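The seed packet promised germination in 8 days. The seed packet has clearly never been to Grerkville in September, where the light gives up before supper and the windowsill faces a wall.

I went through the plastic six-packs first. They crack if you look at them, and by spring I had a drawer of shards. Then yogurt cups, which I had to poke holes in with a skewer, and once with my thumb by mistake. My aunt in Trendale swears by eggshells. My aunt also names her tomatoes.

So this year it's soft pots. Little black floppy ones, the kind that slump over like a tired sock until you get some soil in them. I bought a bag of 30, which felt restrained given that the same shop wanted to sell me 300. They weigh nothing. Open the back door on a breezy afternoon and half your planning is under the fridge.

Filling them is its own hobby. You need one hand to hold the pot open, one to scoop, and a third to scratch your nose. Fold the rim down once before you start and it stands up long enough to get the first scoop in. After that the soil does the work. I also quit setting them straight on the table, having ruined one good surface already (sorry, Oluf). A raised tray with holes lets the water go somewhere, and I can get a cloth underneath without moving the whole nursery.
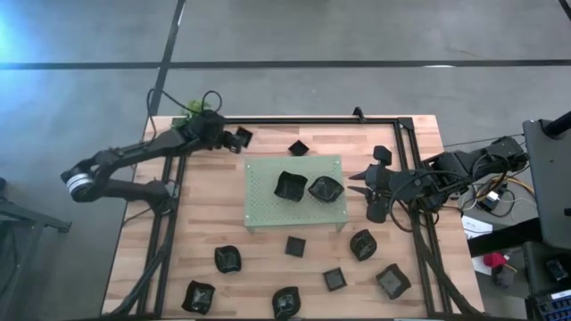
Soft pots on the butcher block, two of them up on the green board.

Basil goes in first, then the parsley, which will sulk until I've forgotten I planted it. I'm keeping a few pots back for the chives I keep meaning to divide. Oluf Hauksdóttir has asked whether we'll be getting the table back for meals. I said we'd see how the basil does.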